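# Edition colour drift between print runs — same file, same paper

**gouache_and_grey** wrote:

I paint in gouache and sell small giclée editions through my own shop. The current edition is 100 prints. I don't have them all made at once; the shop prints in batches as I sell through.

The first batch was done last August at Nesgate on Takács cotton rag, matte, from a TIFF at 600 ppi. The second batch came back this week. Same shop, same stock code, same file. The greys in the second batch are visibly greener in the midtones. Side by side under the kitchen light it's obvious. By the north window it's less so, but it's there.

Nesgate says nothing has changed on their end apart from "routine maintenance" on the printer. They have offered to reprint if I supply a corrected file. I don't see why I should correct a file that was fine the first time.

Two questions:

1. Is this within normal tolerance for a matte cotton paper?
2. If I sell the second batch as it is, is it still the same edition?

---

**platen_gap** wrote:

No to the first. A shop that profiles its printer should hold neutral greys well enough that a customer can't see a shift at arm's length. Ask them for three things:

- the date of the ICC profile used for each batch
- whether the profile was rebuilt after maintenance or just carried over
- the rendering intent and black point setting for each job

If a print head was replaced and nobody re-linearized, a green or magenta cast in the midtones is the classic result. Greys show it first.

Do not correct the file. If you do, you have a file that is only right on a machine that is wrong.

---

**mossbank_editions** wrote:

> Do not correct the file.

Agreed on that, but I'd check the lighting before blaming the head. The OP reports a strong difference under the kitchen light and a weaker one at the window. That is metamerism or paper brightener, or both. If the paper mill changed its brightener content between lots, the stock code won't tell you. The lot number on the box will.

Takács changed the coating on one of their lighter rags a while back and kept the code. I only found out when my deckled sheets started cockling.

---

**platen_gap** wrote:

Brightener would push the paper white toward blue, and you'd see it in the margins. OP, compare the unprinted borders. If the borders match and the greys don't, it's ink or profile.

---

**gouache_and_grey** wrote:

Borders look the same to me in daylight. I don't own a spectro. I do have a cheap UV torch I use for checking old paper, and under that the second batch glows slightly more. Slightly. I could be talking myself into it.

Nesgate have replied on the profile. It was rebuilt "around the time of servicing", no date given. Intent was relative colorimetric for both. They didn't mention black point.

---

**mossbank_editions** wrote:

A difference under UV is enough to ask for the lot numbers. A rebuilt profile on a new lot of paper can still be a bad profile if they measured in the wrong mode. M0 and M1 will give different numbers on a brightened sheet, and a shop that switched instruments between August and now may not have noticed.

---

**halftone_hen** wrote:

I think the technical side is being chased harder than it deserves. These are reproductions of a gouache painting. How close was the first batch to the original? If the second batch is closer, I'd reprint the first.

On the edition question: same image, same size, same paper, same process, numbered in sequence. It's one edition. Lithographers have always had drift between the first and last pulls.

---

**platen_gap** wrote:

> Lithographers have always had drift

A stone wears. An inkjet file doesn't. Buyers accept drift in a hand-pulled edition as part of the process. With a digital print the only thing the edition number promises is that number 6 and number 96 are interchangeable. If they aren't, it's a second state and the certificate should say so.

---

**halftone_hen** wrote:

I don't accept that the number promises that. It promises a ceiling on how many exist. Read the certificate wording most of us use: title, medium, dimensions, edition size, signature, date. There isn't a tolerance clause on it anywhere.

---

**fugitive_pink** wrote:

There are also places where print sales are regulated and the disclosure rules cover this sort of thing. Worth looking up for wherever you ship the most. I won't guess at the wording.

My own practice, for what it's worth: I keep print 1 of every edition in a dark drawer as the reference, unsold, and check every later batch against it. It is left out of the edition size on the certificate and marked as a BAT (bon à tirer). I haven't needed to argue with a shop since I started mailing them a BAT strip. They either match the strip or they reprint.

The strip is a 6 cm wide crop with a grey ramp, a skin or warm patch and the worst colour in the picture. For gouache that is normally an opaque violet.

---

**gouache_and_grey** wrote:

I didn't keep a BAT. I have two unsold prints from the first batch and will hold one back as of now.

To halftone_hen: the first batch was closer. The original has a Payne's grey wash across the lower third and the first batch had it nearly right. The second reads as sage.

---

**halftone_hen** wrote:

Then it's a reprint at their cost and the edition question doesn't arise. I'd still call it one edition if you'd shipped them.

---

**inkwell_annex** wrote:

Different shop, similar problem, in case it helps. Mine print through the Pronder RIP. After an update, the paper preset had reverted to the generic one. The ICC profile was correct, but the ink limit underneath was the factory figure of 396 per cent, and the heavy passages on matte rag went muddy. The operator swore nothing had changed, and as far as the job screen showed, nothing had.

Ask Nesgate which RIP they run and whether the media preset is the same one by name and by date. A profile is only valid on the preset it was built on.

---

**platen_gap** wrote:

Good point, and it fits "routine maintenance" better than a head swap. I'd put it second on the list behind the profile date.

An ink limit on its own wouldn't turn midtone greys green, though. You'd see it in the shadows. The linearization stored in that preset could.

---

**mossbank_editions** wrote:

Still waiting on the lot numbers before I concede anything.

---

**gouache_and_grey** wrote:

Update, 16th February. Nesgate confirm the lots are different. They also confirm the media preset was recreated after servicing, and the profile was *not* rebuilt on it. The earlier message about the rebuilt profile referred to their canvas printer. So both camps get something.

They are re-linearizing, building a new profile on the new lot and sending strips before they run anything. The second batch goes back to them to be destroyed — I've asked for the numbered corners to be returned, which they found odd but agreed to.

For the next edition I'm getting a quote from the Nirnumov workshop as well. They supply a BAT as standard and write the paper lot on the job sheet.

What I'm changing in my own paperwork:

- BAT held for every edition, in the dark, not counted in the total
- Strip mailed with every repeat order
- Paper lot, preset name and profile date recorded per batch
- Nothing numbered or signed until the batch has been checked against the BAT

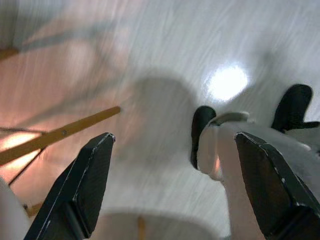
- Certificate wording left alone for now

---

**fugitive_pink** wrote:

Check the strips in the same light each time, and let them dry down overnight first. Matte rag can shift a little in the first few hours.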